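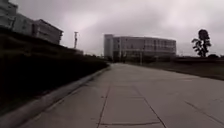

Filed under: Walking & Public Space | Research Articles

3.2 Sidewalks and the people who use them

When we began talking with residents of Birnitz in June, we expected to hear mostly about traffic and street lighting, and we did hear a good deal about both (more than our notebooks could comfortably hold!). What surprised us was how warmly people spoke about the pavement itself. Of the 186 residents who returned our survey, 123 named the surface underfoot as something they think about on an ordinary walk, and many went on to fill the margins with stories of strollers, canes and grocery carts.

Figure 3. A concrete walk of large rectangular slabs, with a raised curb and grassy embankment along its left side.

Wide slabs like these came up again and again. Walkers in Fesitz liked having room to go side by side and chat, while wheelchair users told us they come to know the joints between slabs almost by heart, and can say which ones give a bump. Small cracks and stains bothered people far less than we had guessed, so long as the slabs stayed level with one another. Curbs drew mixed feelings: parents of young children were fond of a good raised edge, and older residents wished for more places to step across it. We return to these differences in Section 4, where we compare the two towns with Ibarra.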